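Eltstead church to open prayer room overnight through June

Hotach Fellowship in Eltstead will keep its prayer room open overnight through the end of June, church leaders told members after the morning service.

The room, on the ground floor of the building on Flesovley Road, has until now closed at 9 p.m. Under the new schedule it will stay open until 6 a.m., with members signing up for two-hour watches. Two people must be present for each watch, and the side door will be locked between midnight and 5 a.m. Anyone arriving in those hours should ring the bell.

Pastor Demyd Stelmakh said the request came from members who work late shifts and could not get to the evening meetings.

"We had people sitting in their cars in the parking lot to pray after work," Stelmakh said. "It made sense to open the door."

The watches will follow a reading plan through the Psalms and the book of Daniel. Printed copies are on the table by the main entrance, in English and Spanish. Prayer requests can be left in the box next to them or called in to the church office before 4 p.m. Names will be left off the list if the person asks.

Trinidad Retamal, who leads the intercession team, said 597 written requests were received last year, most of them about health, work and family. She expects more with the longer hours.

"Some people want to come and kneel and say nothing, and that's fine," Retamal said. "Others want somebody to pray with them out loud. We'll have both."

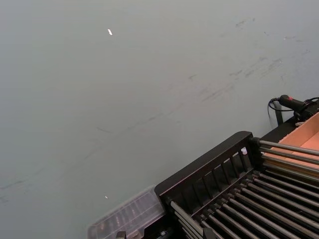
Retamal will hold a short training session for new watch leaders at 7 p.m. on the first evening. It covers how to pray with visitors, what to keep private, and who to call if someone needs medical help or a ride home. Leaders must be 18 or older and must have attended the church for at least six months.

The extra heating, lighting and cleaning will cost $800, paid from the general offering. No separate collection is planned.

The Tuesday-style fasting meal will not be affected, and Sunday school rooms will stay closed overnight. Children may attend a watch with a parent until 10 p.m.

Stelmakh said the church will decide in July whether to keep the new hours.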